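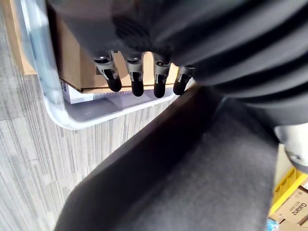 4.2 The trouble with "black"

Of the 2,146 claim forms in the Grunuvthorpe lost property archive, a large share describe the missing item by color and then, apparently exhausted, stop. "Black bag" is the classic. "Black thing for umbrella" is our favorite, and it appears on two forms in different handwriting. Guzmán's earlier coding scheme treated such entries as incomplete and set them aside. We kept them, partly on principle and partly because without them there would have been very little left to code.

The forms come from the bus station office and the covered market at Bratu, which shared a storeroom and a stapler until the offices were separated. Both used the same printed sheet, with one line for "Description" and four for "Any other remarks." Claimants wrote their grievances about the bus service on the four lines and squeezed the object onto the one.
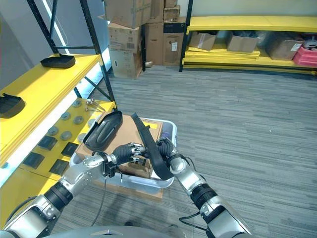
Do people describe a lost object better when they are given more space to write?

They write more, but the extra words mostly concern where they were going and how late they were. The typical long form added a destination, a time of day, and an opinion of the driver. Useful details such as fastenings, linings, or damage turned up just as often on the short forms.

Size words were no more helpful. "Medium" was applied to a glove, a tuba case, and a cake. Staff had learned to ignore the word completely and to ask what the thing would fit inside, a question that produced quick and usable answers from nearly everyone.

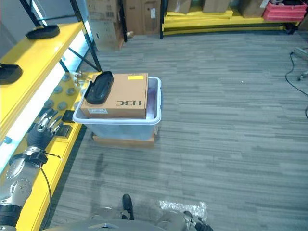 Figure 3. Yellow shelving with dark curved objects on the upper level.

Staff descriptions have problems of their own. The Drarnus ledger, kept by the office until it moved to printed labels, names objects by guessed purpose. A guess, once inked, was never revised — one "clarinet part" stayed a clarinet part for 12 years, although a later clerk penciled a small question mark beside it and then, it seems, lost her nerve.

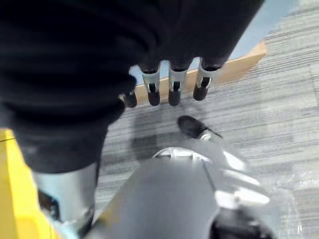
Vagueness about material deserves more sympathy than it usually gets. A claimant has to recall from memory what a careful observer may be unable to settle while looking straight at the thing. The large dark shape in the picture above has soft folds and creases along its lower edge, and we would call it black fabric, with "appears to be" in front for safety. Claimants seldom allowed themselves that phrase. In the Fusska subsample of 80 forms, only 2 contained a hedge of any kind, and one of those concerned the owner's own phone number.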